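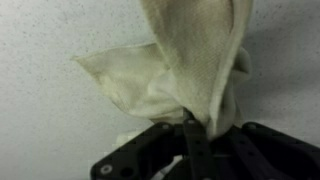

Laundry is the chore most often promised by makers of home manipulators, and the Nadside two-finger arm is sold largely on that promise. I have had one on the bench since June, clamped to a Skoltby utility table, and have put it through folding, wiping, sorting and a short run of shop packing work. Towels are the fair place to start. A towel is one piece, has four corners and a thick hem, and costs little if it tears. It is also a hard object for a gripper with one contact point. Pinch a cream-colored cloth at a single point and the fabric bunches just above the fingers, a flap goes off to one side with its corner pointing away, and the hem runs off in a long curve that has little to do with any edge the planner expected. From that state the arm has to find a corner, and corner finding is what this review is mostly about.

## What was tested

The unit is the single-arm version with the standard black linkage gripper and the Mengal control software. Payload was never an issue with household items. Setup took an afternoon, most of it spent on wrist camera calibration, which the manual covers in two paragraphs and should cover in ten. Erasto Kirui, who runs a small linen rental shop and lent me both stock and opinions, did the second calibration without the manual and got a better result than I did.

Total logged attempts across all tasks: 1165. An attempt starts when the arm leaves its home pose and ends when it returns, whether or not anything useful has happened.

## Towels and cotton cloths

Picking up is solved, or near enough. The arm closes on a heap of cotton and comes away with something nearly every time. The fingertip is narrow and rounded, and it presses into fabric well. Thin weaves hold as securely as thick ones.

Placing is adequate. Lowering a cloth into a bin works. Lowering it onto a table in a known orientation does not, unless the grasp was at a corner to begin with.

Folding is where time goes. The Mengal routine lifts the cloth, rotates the wrist, looks for a corner, sets the cloth down, and regrasps. With a corner exposed and pointing clear of the rest of the fabric, the routine usually finds it on the first look. With the corner tucked behind a fold, it will sometimes choose a crease instead and proceed with full confidence. There is no check after the regrasp, so a bad choice is carried through to a bad fold. A good fold of a hand towel takes 2 minutes from heap to stack. Kirui's staff do it in a few seconds while talking.

The hem helps more than I expected. Hemmed cloths gave the software a strong line to follow, and it slides along that line toward a corner with reasonable accuracy. Unhemmed rags gave it very little. If you plan to buy this arm for rags, skip to the verdict.

Background matters too. A plain pale wall behind a pale cloth gives weak contrast on the thinner parts of the fabric, and the segmentation there flickers. Hanging a dark sheet behind the work area fixed most of it. That is a poor requirement for a household machine, but it costs nothing in a shop.

## Wiping

With a cloth already in the gripper, the arm wipes a flat counter in overlapping passes. Force control is good and it did not skid or stall. It does not manage the cloth, though. As the bunched fabric shifts, the contact patch shrinks, and the last third of a counter gets wiped with whatever is left hanging. The optional Usard pad holder replaces the loose cloth with a flat pad and cures the problem. I would treat it as a required part for anyone who wants wiping.

## Sorting and packing

Caroline Nyamweya let me run the arm for one shift at her packing station, moving boxed parts from a tray to a carton. Rigid boxes of known size are what this class of machine was built for, and the results show it: 17 drops over the whole shift, all from the same scuffed carton style. She would take the arm for that job today. She would not take it for the bagged parts, which slump in the grip much as a towel does.

## Faults and annoyances

- The left linkage screw worked loose once - thread lock is not applied at the factory.
- Lint collects in the finger pivots. I cleaned them every 8 hours of cloth work.
- The emergency stop is fine. The restart procedure after it is slow and asks for a full homing cycle.
- Wrist camera exposure is automatic only. White fabric near the lens shifts it and the corner finder suffers.
- Logs are plain text and complete. More vendors should do this.

## Verdict

For boxed goods on a fixed station, recommended. For wiping, recommended with the Usard holder. For folding, no, unless your linen is hemmed, roughly uniform in size, and in no hurry. The gripper hardware is ahead of the software here; it holds cloth firmly and lets go cleanly, and a second arm would probably do more for folding than any update to the first. Mengal lists a two-arm package, but I have not used it and the price puts it outside most homes.

A post-regrasp check should be the next change to the folding routine. The wrist camera is already in position when the fingers close, and one more look before the fold starts would have caught most of the bad stacks I had to shake out by hand.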